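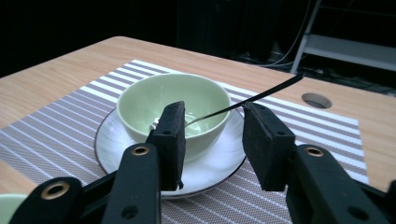
Call for Participants: Grip Strength and Thumb Pain Study

The Siltden Hand and Wrist Clinic is recruiting adults with pain at the base of the thumb for a 12-week comparison of two home exercise programs. The study is led by Dzintra Grigaitė, a certified hand therapist, and is open to people who have not had surgery on the affected hand. Enrollment closes at the end of February or when all places are filled.

Background

Osteoarthritis of the joint at the base of the thumb is common after middle age. It can make it painful to turn a key, open a jar or hold a pen. First treatment usually consists of a splint, advice on daily tasks and a set of exercises. Therapists differ on how hard those exercises should be. One approach keeps the load low and concentrates on thumb position. The other adds resistance in small steps over several weeks. We want to know whether the second approach improves pinch strength without increasing pain.

What participants will do

You will be assigned at random to one of two groups. Neither you nor the study staff can choose the group. Both groups receive the same short thumb splint and the same printed advice on joint protection.

Group A performs a low-load program of positioning and range-of-motion exercises. Group B performs the same movements for the first two weeks, then adds therapy putty and elastic bands of increasing resistance. Each session takes 15 minutes, and sessions are done at home four times a week.

You will be asked to:

Attend 4 visits at the clinic: at entry, at week 4, at week 12 and at a follow-up six months after entry.
Record each home session and a pain score from 0 to 10 in a paper diary.
Report any change in pain medication.
Avoid starting any other hand therapy during the first 12 weeks.

Clinic visits last up to 90 minutes. At each one we measure grip strength, key pinch and tip pinch on both hands, and thumb range of motion. You will also complete a questionnaire on daily activities and a timed test of hand function. One X-ray of the affected hand is taken at entry, unless you can supply a recent one. No injections are given and no blood is drawn.

Who can take part

You may be eligible if you:

Are between 45 and 80 years old.
Have had pain at the base of one or both thumbs on most days for at least three months.
Rate that pain at 3 or higher during ordinary use.
Can read and write English well enough to keep the diary.
Can travel to the clinic for all scheduled visits.

You cannot take part if you:

Have had surgery or a fracture in the affected thumb or wrist.
Have had a steroid injection in the hand within the past six months.
Have rheumatoid arthritis, psoriatic arthritis or gout affecting the hands.
Have untreated carpal tunnel syndrome or constant numbness in the fingers.
Are taking part in another treatment study.

If both thumbs are painful, the more painful one is treated as the study hand. If they are equal, the dominant hand is used. People with diabetes or mild finger osteoarthritis are not excluded – please mention either condition on the screening call.

Risks and benefits

Exercise may cause temporary soreness in the thumb or forearm. If pain stays more than 2 points above your usual level for a full day, you stop the exercises and call the study line. The X-ray involves a very small dose of radiation. You may or may not benefit from the program you are given. After the last visit, anyone in Group A may request the Group B exercise booklet and one instruction session at no charge.

Payment and costs

There is no charge for visits, splints, putty or bands. Parking is validated at the front desk. Participants receive $356 for completing all visits, paid in equal parts after each one. If you withdraw early, you keep the payments for visits already attended.

Privacy

Your diary and test results are stored under a study number. The list linking names to numbers is kept separately and is seen only by the study lead and the enrollment coordinator. Your own doctor will be informed of your participation only if you agree in writing.

How to apply

Call the Siltden study line between 8:30 a.m. and 4 p.m. and ask for the thumb study, or leave your name and number with the front desk. A screening call takes about 20 minutes. Have a list of your current medications ready, along with the date of any previous hand treatment. Those who pass screening are sent the consent form by mail and should read it before the first visit – it is signed at the clinic, after your questions have been answered.

Participation is voluntary. Declining or withdrawing does not affect your care at the clinic.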